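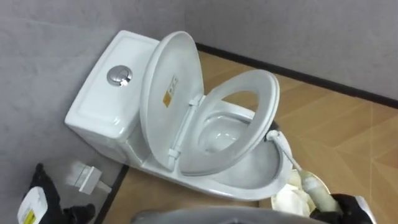

Brush on the rim, bottle in the left gripper. Bathroom bench, Vurkudden workshop, October.

Looking after Ruddock
Gallery: setup and upkeep of a cleaning cell

Ruddock is a two-armed machine with one job, and it isn't a glamorous one. Arsalan Malik does the setup, Emese Szalai does the repairs, and both of them wash their hands a lot.

The brush goes in the right gripper and the bottle in the left. We tried it the other way for 200 runs and went back. Seat and lid both have to be up before the arms come in, and Emese checks the hinge bracket for play whenever she's down there anyway.

The right wrist gets regreased every 13 shifts. The finger pads come off with two screws, one of which always rolls behind the tank. Pads on the current set: 1,074 cycles. The last set made it to 1,642 before Jenő Dudás noticed the grip slipping on the brush handle and wrote "replace, please, soon" on the log in capitals.

Spare pads are in the Havance cabinet, second drawer. Please put the small hex key back.

Page kept by Nhàn Ngô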